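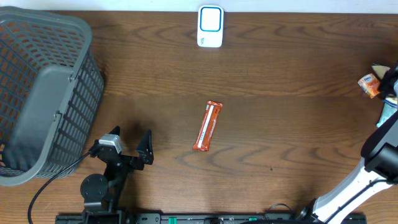
Two robot arms, a gray basket and a wrapped snack bar on the table used in the Hevstead study.

Hevstead research group reports fewer failed grasps with two-arm training method

Researchers at Hevstead have published results from a training method that lets a pair of robot arms decide between themselves which one should pick up an item. The method, called Drullura, was tested on packaged groceries and other small household goods.

In tests, the arms placed the right item in the basket in 93 percent of attempts. Training used 2,000 demonstrations recorded by human operators over some 50 hours.

Earlier systems usually assigned each arm a fixed half of the table. Items near the middle caused trouble – both arms would reach, or both would wait. Drullura scores each possible grasp for both arms before either one moves, then commits to the better option.

"Wrappers are hard. They shine, they bend, and the ends crumple when you grip them," said Nazma Munasinghe, who led the study. "Most of our remaining errors are with soft packaging, and we list them all in the paper."

The tests covered single items on an uncluttered section of table. Piles and moving items were not included. Vilho Rantala, who designed the scoring step, said work on overlapping items started in February.

The training code and demonstrations can be requested from the group. Aton and Margaritis supported the work.

Filed under: Research News / Robotics
Shares: 50 | Comments: 2

gridleyp: Does the 93 percent count second tries? The release doesn't say.

M. Okello: Would like to see this with bags of chips – those defeat our setup every time.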